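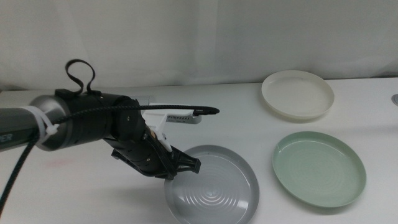
Stimholm Teaching Station

Equipment > Robot teaching > Table-top stations

The Stimholm Teaching Station is a complete set of equipment for showing a robot arm a handling task and recording each attempt. It is intended for colleges, research departments and small production firms which already own an arm and wish to teach it work with everyday objects. The station is assembled at the Hämäläinen workshop in Wostden and may be seen in use, by appointment, at our demonstration room in Clivville.

Two ways of teaching

Hand guiding. The operator holds the wrist of the arm and leads it through the task. The arm carries its own weight, and the gripper is opened and closed with a foot pedal. This method suits short movements and operators who are new to the equipment.

Remote control. The operator sits at the control desk and moves a hand-held lever unit, which the arm follows. The operator's hands remain out of the working area, so that the recorded pictures show only the arm and the objects. We recommend this method wherever the recordings will later be used for training.

An operator may change from one method to the other between attempts. Each recording is marked with the method used.

Working area

The station is supplied with a plain white table and a white curtain on a rail. Plates are the usual first objects in our introductory course. They are shallow, the rim offers a narrow hold, and a gripper that comes down at a poor angle will push a plate along the table before it can close. Trainees begin with a grey, a green and a cream plate laid flat and well apart, and are asked to bring the fingers to the rim slowly, pausing above it before the final approach.

The gripper fingers are black, with an open lattice structure. The white wrist bracket is 3D-printed and can be supplied in other sizes on request. Cables should be tied to the arm with enough slack for the wrist to turn fully. The operator must check this before the first attempt of every session.

Recording

Arm position, gripper opening and pictures are stored together under a single attempt number. Attempts may be kept, rejected or set aside for review at the desk. The storage unit holds over 2,000 attempts of ordinary length. Files can be copied to the customer's own system at any time, and no subscription is required.

Supplied with the station

Control desk with lever unit
Foot pedal
White table and curtain rail with curtain
Wrist bracket and one pair of gripper fingers
Storage unit
Introductory plate set
Printed handbook, 201 pages

The robot arm is not included. Customers should state the make and model when ordering, as the wrist bracket and the control software are prepared for the arm in question.

Training and support

Each order includes a course of 2 days for up to four operators, held in Clivville or at the customer's premises. The course is led by Aino Saarela, Head of Training. Additional places may be booked separately — the next open course is in September.

Technical questions before purchase should be addressed to Veikko Pesonen, Product Manager, Stimholm. Delivery is normally made within 28 days of a confirmed order. Spare fingers, brackets and pedals are held in stock at Wostden and can be ordered by quoting the serial number on the underside of the control desk.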